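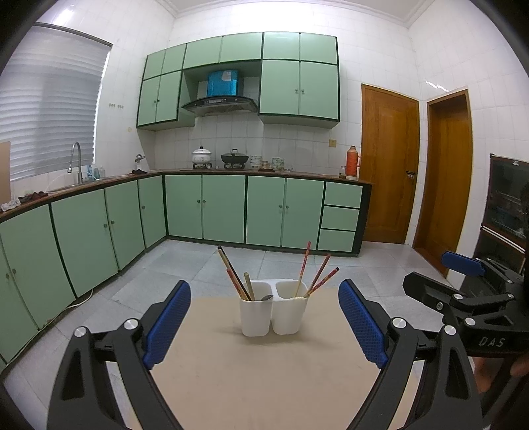
*1 min read*

# Flondo finger pads: slip fault and replacement

Applies to Flondo two-finger grippers fitted with blue grid pads. Revised Aug 24, 2021.

## Fault

Thin round items such as chopsticks can rotate in the grip after the fingers close. The controller still reports a good hold. In the worst case the item swings out past the fingertip while the arm is moving.

Kelleo traced the fault to pads from batch 64. The raised grid on these pads was molded too shallow, and a stick lying parallel to the ridges has little to bear on. Flat and square-sided items are not affected.

## Check

1. Power down and lock out the arm.
2. Read the batch number on the back of each pad.
3. Lay a straightedge across the grid. Worn or shallow ridges show as a gap at the center.
4. Turn each pivot by hand. A stiff linkage gives a similar symptom and needs a separate repair.

## Safety

Until the pads are changed, do not run pick cycles with a hand inside the reach of either gripper. Where two grippers share a table, stop both before clearing a dropped item.

## Parts

| Part | Pack |
|---|---|
| Finger pad, blue, deep grid | 6 |
| Pad screw, short | 5 |

Replace pads in pairs. Rerun the Movura grip calibration after fitting. Batch 64 pads are exchanged free of charge through the Lukumay depot; return the old pads in the same box.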